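Purar bench top, dark gray woodgrain

The Purar is a replacement work surface for Berholm bench frames. It is supplied as a single panel in dark gray with a fine wood-grain print and is meant for workshops, classrooms and test rooms where a full bench replacement is not justified. It fits all Berholm frames with the five-point bracket. It does not fit the Major series.

Surface wear

The gray is a decor layer over a lighter base. Scratches and chips that go through the decor show white or pale and are more visible than they would be on a light top. Depth is usually small. Wear of this kind is a matter of appearance and does not affect load rating or flatness.

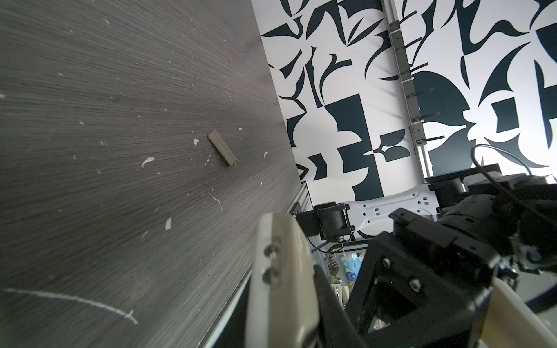 Tops in daily use should be wiped with a damp cloth and a neutral cleaner. Do not use abrasive pads. Small chips can be filled with the Plamov repair stick in gray, order no. 653. Press the filler in, level it with the plastic blade and leave it for 49 minutes before wiping. Long curved scratches are harder to hide, and filler tends to stand proud along the line. For these we recommend a bench mat or a new top.

We use cookies to remember your basket and measure visits. Accept all | Settings

Ordering

Order no. 221. Fixing screws are included, brackets are not. The panel is reversible: both faces carry the same decor, so a worn top can be turned over once. Existing screw holes will then be on the upper face and need to be plugged. Plugs are sold with the Plamov kit.

Lead time is longer in November. Questions on frame compatibility go to Kenza Kamel in technical sales. For cut-outs and non-standard lengths, send a dimensioned drawing to Zoltán Balogh. Cut panels cannot be returned.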